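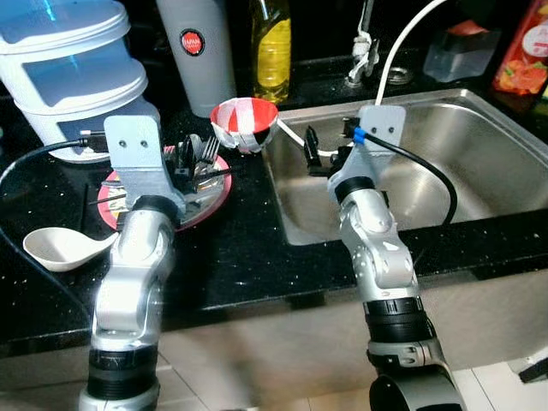 Quick update on the Comosbridge wrestling program, covering February and what your grant has gone toward so far. We've got 60 kids signed up now, and the Friday beginners' class is full! I'm drafting this after practice, next to a black speckled counter and a stainless steel sink, so forgive me if it rambles a bit. The big spend was the new mat from Bakmont, which came to $4000 with delivery. It fits the room nicely, and the older kids have stopped complaining about their knees (mostly).

Isla Innes has taken over the girls' group and they adore her. She's already got 2 of them talking about trying out for the Drudport showcase.

Snacks and team meals are still coming out of the parents' fund, so you won't see those in the figures. 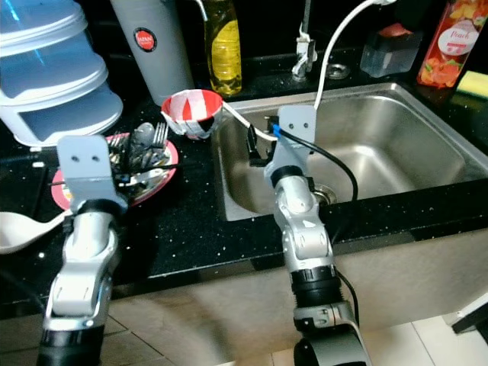
What's left and what's next

We have $271 unspent. I'd like to put it toward headgear - Rajput is holding a set for us at last year's price - but I need your okay before I order. Could you let me know by Friday? The showcase bus is still up in the air, and I'll send the quote over when I get it.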